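PATIENT GROUP QUESTIONS HOSPITAL'S ACCOUNT OF SEDATION DEATHS

Families say the Zerkitau review leaves out the records that matter

A patients' group in Trultthorpe has rejected a hospital review which found "no cause for concern" in the use of sedatives on two wards for older people.

The review, carried out for Zerkitau Hospital by the consulting firm Proramar, looked at 34 deaths. The group says the reviewers read full drug charts in only 11 of them. For the rest they relied on summaries written by the wards under review.

"We're told the matter is closed," said Yara Aoun, who speaks for the group. "Closed by whom? If you haven't read the charts, I don't see how you can tell me what my father was given."

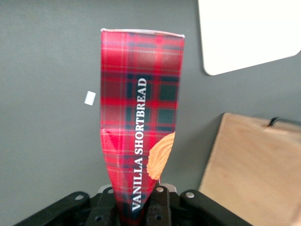
What the families want

The group is asking for the complete charts in all 34 cases, including doses, times and the name of whoever signed for each drug. It also wants to know why seven families who asked to be interviewed never got a call.

Proramar's report runs to 97 pages. Consent gets one paragraph, and it says relatives were "generally kept informed." The group would like to see what that claim rests on.

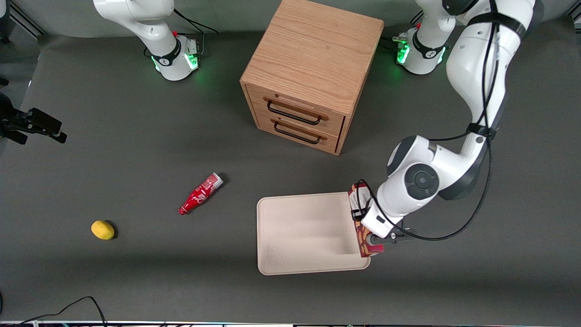

Released by Markos Margaritis, press contact, Trultthorpe Patients' Group

The hospital has promised a "listening event" in November. The group will attend, but doesn't expect much from a meeting with no charts on the table. It has asked for an outside doctor to be present and has had no reply.

Families with questions about a relative's care can write to the group at the Subramaniam Center, Trultthorpe.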